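About Sukeck

Welcome, and thank you for stopping by. Sukeck is a small learning studio in Climville where children and the grown-ups who bring them sit down together over blocks, cubes, beads and sorting trays. We have been doing this for nine years now, and if you had told us back then that we would still be getting excited over a new tub of cubes, well, we would have believed you, because we are very much those people.

It started with one table. Dilek Gündoğdu had been teaching kindergarten on the other side of town and kept noticing how much her pupils got out of the simplest material in the room, the plain colored cubes that lived in a drawer under the window. She took a set home, put it on the kitchen table, invited a couple of neighbors over with their kids, and by the end of that spring she had a waiting list and hardly anywhere left to eat dinner. The studio opened on Ultby Street the following April, with the same table (it has been sanded twice, and it is still the one everybody wants to sit at!).

What we do at the table

Most of our sessions begin with very little. A red cube and a green cube are plenty for a first conversation: which one is nearer to you, which one is nearer to me, what happens if we swap them, can you put one down so gently that it doesn't make a sound. Children who have been racing around all day will spend a surprisingly long time on that last one. From there we go on to rows, towers, patterns and copying games, and the older ones like to give each other building instructions across the table without pointing, which gets noisy and is a favorite with the parents too. 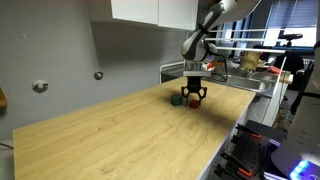 We like small groups, never more than five children at a table, so that there is elbow room and time for everyone to have a turn and then another turn. Grown-ups are welcome to stay and play. We do ask you to leave your phone in your bag for the first part of the session, and to let your child's tower fall over if it is going to fall over. It's harder than it sounds, and we have all had to practice.

Our materials

People often ask where our cubes come from. We buy them from Şimşekoğlu, a family workshop that has put up with our long emails about corners and edges for years now. The collection has grown to 3000 pieces, in deep greens and reds and blues and a yellow that we went back and forth over for an entire winter. Everything is wiped down after the last group goes home, and anything chipped goes into the repair box, where it waits for one of us to have a quiet hour and a piece of sandpaper.

If you would like a set for your own kitchen table, ask at the front. We put together small bags for families, and there is a lending shelf as well, where you can take a set home, keep it for a couple of weeks and bring it back when the novelty has worn off (or when the dog has shown too much interest).

Visiting us

You will find us at 2308 Ultby Street, Climville, through the green door beside the bakery. There is a ramp on the left, hooks for coats just inside, and space for strollers under the stairs. New families can come to a free first session before deciding on anything, and we would much prefer that you did, as some children take to it right away and others like to watch from a lap for a while.

Bring socks and a snack if your little one gets hungry in the late afternoon. Dilek answers the studio messages herself, usually in the evening once the cubes are back in their tubs, so please give her until the next day to write back.

Page last updated 7 Apr 2025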